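Karam Family Law Centre – Members' Newsletter, October 2021

The parenting plan nights are back

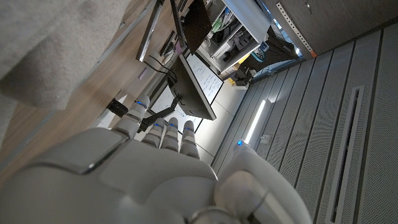 What's on offer

After a long stretch of phone appointments and postponed bookings, our free evening sessions on parenting plans are running again, and we could not be happier about it! Maysoun Zein will lead them, as she did before the break, with Emlyn Hughes joining her for the part about money. Each course is 2 evenings, a week apart, upstairs at the Skakgate community rooms (use the side door, the front one is locked after five).

The first evening is all about the children's week. Who does school drop-off, who has the swimming bag, what happens when the Year 3 concert lands on a changeover day, how you'll handle birthdays that fall in the middle of the holidays. Maysoun has a big paper calendar she gets everyone to fill in with pencil, and it is wonderful to see how quickly a vague worry like "I'll never see them at Christmas" becomes a question with dates on it. You don't need to have agreed on anything before you come. Plenty of people arrive having barely spoken to the other parent in months, and they are just as welcome as the couples who turn up together and share a thermos.

The second evening covers the difference between a parenting plan and consent orders, which is the thing we get asked about more than anything else. A parenting plan is a written agreement, signed and dated by both parents. It's flexible and it costs nothing to make, but a court won't enforce it the way it enforces an order. Consent orders take more paperwork and have to be approved by the court. Some families are very well served by a plan on its own, some want orders, and quite a few start with one and move to the other once they've seen how the routine works. Emlyn then goes through child support, school costs and those odd in-between expenses (braces, excursions, the replacement laptop) that cause so many arguments.

A few things worth knowing

The sessions are general information. If you want advice on your own situation, book a separate appointment with one of our solicitors, and bring any letters or orders you already have. If there has been violence or you feel unsafe, please ring us before booking a group night. Deepika Kamath will call you back privately and talk through other ways we can help. We never put both parents in the same session unless both have asked for it.

Grandparents, you are welcome too! We had several come along in April and their questions were some of the best of the night. The law recognises that children can benefit from time with other people who matter to them, and Maysoun has added a short segment on how grandparents can be written into a plan.

The workbook

Our parenting plan workbook has been fully revised by Bianca Ciobanu, who has taken out nearly all the Latin and put in a proper section on video calls – long overdue. The old edition went out to 658 households, which for a small centre like ours is something to be proud of. The new one has larger type, room for more than two children, and a tear-out page for agreed pick-up times that you can stick on the fridge. Copies are free from the front desk, and everyone who comes to a session gets one.

Arabic copies are at the printer now. Ziad Kassab did the translation and then very patiently did half of it again when we changed the chapter on travel and passports. Thank you, Ziad!

How to book

Ring the front desk or drop in during office hours. Tell us if you need an interpreter, a ground-floor room or a late start because of shift work, and we'll do our best to sort it out. Child minding is available if you let us know the children's ages when you book. Tea and biscuits provided, and the car park behind the building is free after six.

Recent items

Changing a child's surname: where to start
Duty lawyer roster for the Skakgate sittings
Moving house after separation
Thanks to everyone who gave to the winter appeal: $1,148 raised
Prista Street office: new opening hours
Mediation or court? Notes from the Grakell information morning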